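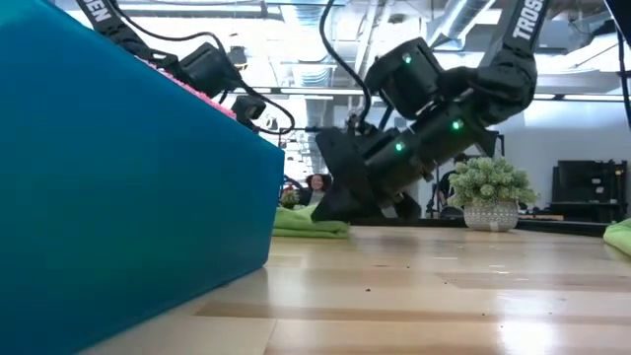
One reader of an earlier version of this article wrote in to say that the talk test can't be a real test, as there is nothing to measure it with and no number at the end. It's a fair complaint, and one that many people share when they first hear of it. The talk test is a simple way of judging how hard you are exercising by noticing how easily you can speak while you do it. If words come comfortably, the effort is light or moderate. If you can only get out a few at a time before you need another breath, the effort is hard. It is used by walkers, runners, cyclists, swimmers resting at the wall, fitness teachers, and people getting back on their feet after an illness, and it has been studied in exercise laboratories for a good many years.

The name is sometimes written "talk-test" or "talking test," and it has a close cousin in the "sing test," described further down.

How it works

Breathing and speaking share the same equipment. To talk, a person has to let air out slowly and in a controlled way, holding it back a little so that it lasts to the end of the sentence. At rest this is no trouble at all, and most people never give it a thought. As exercise gets harder, the muscles use more oxygen and make more carbon dioxide, and the body answers by breathing more deeply and more often. For a while there is still plenty of room to fit speech in between breaths.

Then comes a point where breathing begins to climb faster than the work itself is climbing. Exercise scientists call this the ventilatory threshold (there is usually a first one and, later on, a second). Somewhere near the first threshold, the pauses in a person's speech become longer and the sentences shorter. Holding air back to finish a phrase starts to feel unpleasant, and the speaker breaks off in the middle of a thought to take a breath. Near the second threshold, conversation of any useful sort has pretty well stopped.

This is the main reason the talk test has held up better than one might expect from something so homespun. It follows a change in the body that happens at a different pace for each person. A trained runner and a beginner may pass that point at very different speeds, yet both will notice the same thing happening to their speech.

The usual levels

Descriptions vary a little from one book to the next, but most use levels something like these.

Light effort. You can talk freely, and you could sing a verse of a song if you felt like it. Strolling, easy housework, and gentle stretching generally fall here.

Moderate effort. You can hold a conversation in full sentences, though a listener on the telephone might guess that you were on the move. Singing more than a line or two would leave you short of air. Brisk walking is the example given nearly everywhere.

Vigorous effort. You can say a few words and then must stop for breath. Running, fast cycling, and climbing a long hill with a pack on are common examples, although for someone who is out of shape an ordinary flight of stairs may be quite enough.

Some teachers add an in-between level, often put into words as "I can talk, but I would rather not." Researchers have found this doubtful stage interesting, as it tends to sit close to the first threshold mentioned above.

Carrying out the test

In everyday use there is hardly any procedure. A person walking with a friend simply notices how the chat is going. Those who exercise alone may recite something they know by heart, such as a poem, a prayer, a pledge, or the words of a nursery rhyme, and then ask themselves whether they could speak comfortably. A passage of 40 words or so is long enough for shortness of breath to show itself. Counting aloud works too, and a variation known as the counting talk test compares how high a person can count on one breath at rest with how high that same person can count during exercise.

It is best to wait until the body has settled into the effort before trying it. Breathing lags behind the legs at the start of exercise, and a person who speaks in the first minute will often sound fresher than the pace deserves. The same goes for the moments just after a rest.

In a more formal setting, the person exercises on a treadmill or stationary bike while the speed, slope, or resistance is raised in small stages. At the end of each stage, a standard paragraph is read aloud, followed by the question "Can you speak comfortably?" The answers are sorted into yes, not sure, and no. The last stage with a plain yes is generally taken as a safe and pleasant level for longer sessions.

Compared with other measures

Heart rate is the measure people most often set beside the talk test. Many training plans give a range as a percentage of a person's highest heart rate, and 70 percent is a figure that turns up often for steady, moderate work. The difficulty is that the highest heart rate is usually estimated from age, and two healthy people of the same age can differ by a surprising amount. Heat, coffee, poor sleep, and nerves can all nudge the pulse upward as well. Certain medicines, beta blockers being the best known, hold it down, so that a target taken from a chart may be quite out of reach. Speech is less troubled by such things, though it is not completely free of them.

Ratings of perceived exertion are another relative. In these, people choose a number to match how hard the work feels to them. The older and better-known scale begins, rather oddly to most eyes, at 6, a starting point chosen with the resting pulse in mind. A simpler scale that runs up to 10 is popular in gyms and exercise classes. Many teachers pair one of these with the talk test, using the words to help a newcomer make sense of the numbers.

Laboratory measures, such as breathing into a mask or giving small samples of blood for lactate, are a good deal more exact. They also call for equipment, trained staff, and some patience, and few people would care to do either on the way around the park.

In community programs

The test has found a comfortable home in walking groups, where conversation is half the attraction in the first place. The Pradevville walking program, which follows the old canal path out to Kandwood and back, sorts its outings by talk in place of speed. The slower walks are listed as "storytelling" and the faster ones as "short answers," with a middle group for "question and answer." Walkers may drop from one group to the next at the footbridge, where the routes meet.

Seyoum, a course of home exercise for older adults, prints a short verse at the bottom of each page to be spoken aloud partway through. The Hatitance fitness centers post a similar verse beside the indoor track – a change from the pulse charts that used to hang there. Over 70 verses have been used in the centers, many of them sent in by members, and some are said to be much harder to get through with a straight face than others.

Limits

The talk test is a rough guide and was never meant to be anything grander. It tells a person little about short bursts of effort, such as sprints or heavy lifting, where the work is finished before breathing has caught up. Swimmers can use it only when they stop. People vary in how they speak, and a quiet person may report trouble sooner than a chatty one, who will happily press on in gasps.

People with asthma or other lung conditions may find speech difficult for reasons that have little to do with how hard their muscles are working. A stuffy nose, smoky air, or high altitude can have much the same effect. In these cases the test usually errs toward caution, and the person slows down earlier than was strictly needed.

It is also no substitute for medical advice. Someone can be chatting quite easily and still have chest pain, dizziness, or an uneven heartbeat, and any of those is a reason to stop and get help, however well the conversation is going. Anyone with a known heart condition should have a suitable level of exercise worked out with a doctor or a rehabilitation team, and many such teams will then teach the talk test as a way of keeping to that level at home.

The sing test

Singing asks more of the breath than talking, as the notes are held longer and the singer has less say in where the pauses fall. This makes it handy for marking the lower edge of moderate exercise. A walker who can sing comfortably is probably going at a light pace and may wish to pick it up a little. Slow songs with long lines give a sterner trial than quick, bouncy ones, and hymns are generally held to be harder going than marching tunes.

See also

Aerobic exercise
Breathing rate
Perceived exertion
Target heart rate
Ventilatory threshold
Walking for health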